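The Bread Board

My aunt Irina left me the bakery's name and not one thing else, which if you knew my aunt was about right. Wedell, it said, in green letters over a door on Ondis Street, and behind the door was a lease with 9 months to run and an oven that only Peadar Heffernan knew how to light.

I went in October. I had 3,000 dollars and a suitcase, and I figured I'd stay long enough to sell the mixer.

"You can't sell the mixer," Peadar said. He was sitting on a flour sack, eating a pear. "I promised it to Osamu."

"It's my mixer."

"Well, sure. But I promised it."

So the first thing I did as a business owner was carry my own mixer down the block to Osamu Matsuda, who gave me a bag of plums for it and seemed to think he was being generous. (They were very good plums. I ate them over the sink that night and cried a little, mostly about the plums.)

After that people just kept coming in! They wanted the rye. I told them there wasn't any rye, I told them she was gone, and they'd nod and say how sorry they were and then ask what time the rye came out. One old man, Mr. Villanueva, stood at the counter every morning with his hat in his hands like he was in church.

"She never wrote it down?" he asked me.

"She never wrote anything down."

"She wrote me a letter once," he said, and went pink to the ears, and left without his gloves.

I ran after him with the gloves, of course, and by the corner I had the whole story, or the half he'd give me. Thirty-five years ago, a dance, a bus she took and he didn't. He still had the letter. On the back of it, because my aunt would never waste a sheet of paper, was a list: rye, water, salt, caraway, something crossed out, and the words "wait longer than you want to."

Peadar lit the oven. We burned the first batch and the second came out like a doorstop. The third I left alone till I couldn't stand it, and then I went and mopped the whole floor, and then I took it out.

All it needed was a decent board to cut it on.
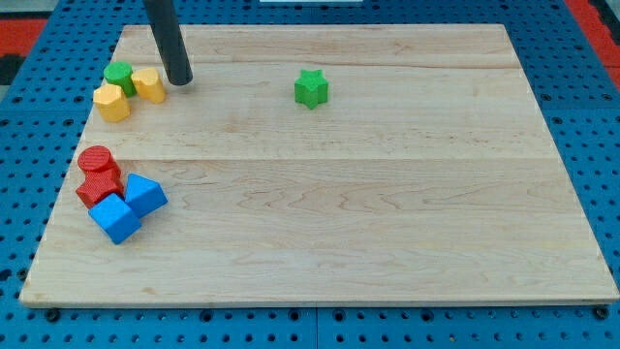 The maple board, before the rye.

Mr. Villanueva got the heel. He chewed for a long time with his eyes shut, and Peadar held my sleeve, I don't think he knew he was doing it.

"More salt," Mr. Villanueva said, and put his hat on the counter, and pulled up a chair.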